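Setting Up the Sorting Station (Pekero Classroom Recycling Kit, section 2)

Okay, you've unpacked the bins and the scale, and I'm going to walk you through the part I like best. I've set up this station in more school hallways than I can remember, so these steps are in the order that works for me.

1. Pick a spot near an outlet. The scale's cord is short, and I don't love running an extension across a hallway full of kids.

2. Snap the Skuner dividers into the big bin, tall one first. You'll hear a click on each side. If you only hear one, pull it out and try again.

3. Plug in the scale and let it sit for 2 minutes before you touch anything.

4. Put the empty paper tray on the scale and hold down ZERO until the display stops blinking.

Note: The tray weighs 800 grams. If the display shows 800 with the tray on it, you skipped step 4 (I do this every September).
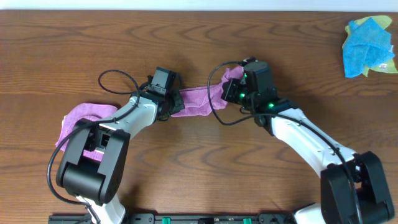 Now for the sign-in tablet, which goes on whatever table you have next to the bins. Stick the Stornus stand down with the pads in the bag, and press hard for a slow count of ten. Give the table a good wipe first — a microfiber cloth like the pink-violet one in the photo is plenty, no spray needed. The pads really hate dust!

5. Turn on the tablet and open Kumsa. Type in your school code and your team name.

6. Weigh one test item and check that the number shows up on the tablet. If you get error 71, the cable's loose at the scale end.

Caution: Don't load more than 200 sheets of paper on the tray at once. It tips, and then you get to pick up 200 sheets of paper.

Caution: Keep drink cans out of the paper side, even "empty" ones. One sticky can ruins a whole batch.

7. Tape the color chart at student eye level. For kindergarten, that's lower than you think.

Stuck on something? Leave a note for Murray Kingi on the Pekero help page and he'll get back to you. Bin liners are covered in section 3.

Updated May 1, 2025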